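Godinho 세탁·개기 서비스 자주 묻는 질문
11월에 내용 조금 고쳤습니다. 급하게 써서 두서없어요.

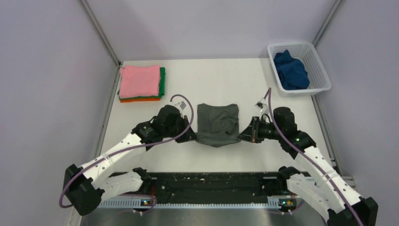
개는 작업대. 왼쪽 위에 개어 둔 천, 오른쪽 위는 흰 바구니.

맡길 때 개어서 보내야 하나요?
아니요. 그냥 뭉쳐서 넣으셔도 됩니다. 뒤집힌 것만 바로 해 주시면 감사. 주머니는 꼭 비워 주세요. 휴지 한 장 들어가면 같이 빤 빨래 전부 다시 털어야 합니다.

한 번에 몇 장까지 되나요?
기본 묶음 20장, 큰 묶음 46장. 양말은 한 켤레를 한 장으로 칩니다. 손수건, 행주도 한 장. 넘치면 다음 묶음으로 넘어가고 추가 요금은 접수할 때 말씀드려요.

어떤 모양으로 개어 주나요?
따로 말씀 없으면 네모 접기. 윗옷은 소매를 안쪽으로 넣고 반, 다시 반. 수건은 3등분입니다. 돌돌 말기도 되는데 메모란에 "말기"라고 써 주세요. 섞어서는 안 됩니다. 윗옷은 네모, 바지는 말기 이런 식은 아직 못 해드려요.

구김은 다 펴지나요?
다는 아니에요. 양쪽 끝을 잡아 팽팽하게 당기고 손바닥으로 한번 쓸어서 갭니다. 면 티셔츠는 이 정도면 입을 만하고, 린넨은 주름이 남아요. 다림질은 별도 접수.

색깔별로 나눠 주나요?
빨 때는 나눕니다. 진한 색, 연한 색, 흰색. 갠 다음에는 크기별로 쌓습니다. 분홍 위에 초록 이렇게 섞여서 가는 게 정상이에요. 색깔별로 쌓아 달라고 하시면 해 드리는데 하루 더 걸림.

진한 색 옷은 물 안 빠지나요?
처음 빠는 검정이나 남색은 빠질수 있어요. 새 옷이면 꼭 표시해 주세요. 따로 돌립니다. 표시 없이 들어온 새 옷의 이염은 보상이 어렵습니다.

바구니도 파나요?
네, 플라스틱 망 바구니 있습니다. 흰색만. 품번 89번이고 Zovport 매장에서 찾아가시면 됩니다. 배송은 안 해요. 젖은 빨래를 넣어두면 아래쪽이 눅눅해지니까 마른 것만 담으세요. 구멍 사이에 단추가 걸리는 경우가 있어서 니트는 비추천.

집에서 갤 때 팁 있나요?
상을 먼저 치우기. 안 갠 건 한쪽 구석, 갠 건 반대쪽 구석, 가운데는 비워두기. 이것만 해도 훨씬 빨라요. 큰 것부터 개면 더미가 안 무너집니다. 건조기에서 나온 건 식기 전에 개는게 좋구요.

개어 보낸 게 풀려서 왔어요.
배송 중에 흔들리면 맨 위 한두 장은 풀릴 수 있습니다. 묶음 전체가 무너졌으면 받은 날 사진 보내 주세요. Prikgate 지점으로 가져오시면 그 자리에서 다시 개어 드려요. 무료.

안 받는 품목은요?
가죽, 모피, 이불, 커튼. 속옷은 받지만 망에 넣어서 주세요. 애완동물 방석도 안 받습니다.

찾는 시간은?
Zovport는 오전 10시부터 저녁 8시. Prikgate는 저녁 7시에 닫습니다. 점심시간엔 전화 잘 못 받아요. 문자로 주세요.

보관은 얼마나 해 주나요?
3주까지 무료. 그 뒤로는 보관료가 붙고 금액은 문자로 안내합니다. 전화번호 바뀌신 분은 미리 알려 주세요.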